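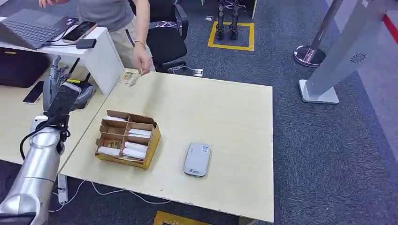
Working Beside a Robot Arm at a Shared Table: Setup and Conduct

Home | Guidance | Training | Forms | Contact

Issued by the Huvix Workplace Automation Office
Prepared by Noemi Alcantara. Reviewed by Vignesh Nadar.
8 Feb 2021

This page sets out the steps to be followed when a robot arm and a person work at the same table. It applies to tabletop sorting and handling tasks at the Rutherford site, including tasks that use divided trays, rolled paper stock and banknotes. It does not replace the manual supplied with the arm.

Before the session

1. Name one operator. The operator starts and stops the arm and is the only person who may clear a fault. A second person may stand at the table to place or collect items, but takes direction from the operator.

2. Clear the table of anything the task does not call for. Phones, bags and spare electronics belong on the side desk. A small device left near the front of the table may be pushed off it, or picked up in place of the correct item.

3. Set the tray so that every compartment can be reached from above. A cardboard tray with partitions is suitable. Press each partition down until it sits level. Rolls that stand higher than the partitions are permitted, provided the gripper can pass over them.

4. Place loose paper at the back corner, away from the arm. Banknotes slide easily and should be kept in a single pile.

5. Check the cable along the arm. It should follow the arm through its full range without pulling tight or catching on the table edge. Look at the table edge too, and report new chips or splinters.

6. Route floor cables behind or beneath the table. Power strips must not lie where the operator or the second person will stand. Cables that cross a walkway are to be covered.

7. Confirm the floor tape. Yellow tape marks positions reserved for equipment. Do not stand inside a taped square, and do not store boxes there — even for a short time.

During the session

8. Agree on whose turn it is. The second person reaches over the table only after the operator has said "hold" and the arm has stopped. The operator says "clear" when hands have been withdrawn.

9. Keep bracelets, lanyards and loose sleeves away from the gripper. Jewelry that cannot be removed should be covered.

Limits for shared work at Rutherford are as follows. Arm speed may not exceed 88 millimeters per second while a second person is at the table. Visitors remain at least 2000 millimeters from the table edge. Aisles are kept 800 millimeters wide.

After the session

Return the arm to its rest position and switch it off at the controller before unplugging anything. Count banknotes back into the Cekora cash box with two people present, and enter the total in the Oda log. Trays with torn partitions are to be replaced before the next session.

Any contact between the arm and a person must be reported the same day, whether or not there is an injury. Use Form 9, available from the Forms page. The next review of these steps is planned for June.

This site uses cookies to remember your settings. Accept | Decline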